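4. Rules for the recording work

When our group started the Stisitz project in April, we had no written rules. Each member held the grippers in his own way and began recording when he felt ready. Riku Wada checked the first 70 recordings and only 59 could be used. In most of the bad ones, a hand or a sleeve had covered the markers. Our adviser, Osamu Kudo, then asked us to write the rules down before doing more work.

The present version has 9 rules and fits on one page. The most important are these. Both marker cubes must be clean and must face outward during the whole task. The operator holds the grippers in front of the body for a moment before the first movement. Only one object is moved at a time. A cup is always held upright, and for now we use no liquid in the cups we move.

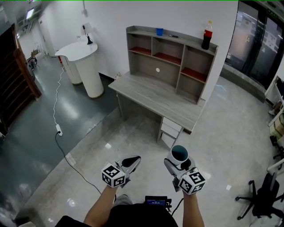 Cables were discussed for a long time. Rule 6 says that the operator must look at the floor and choose a walking path before lifting the grippers. I first thought this rule was too simple to write. Later I stepped on a cable myself during practice, so I agree with it now.

We also decided that a failed grasp is not deleted. It gets the label "fail" and a short note. Before this, some members deleted their mistakes, and the results looked better than they should.

With the rules in use we made 63 more recordings. I have not finished checking them, so I can't give a fair comparison in this report. Rule 4, about the speed of the hands, is still not clear enough. "Slow" means something different to each of us, and we should replace the word with a time limit for each task.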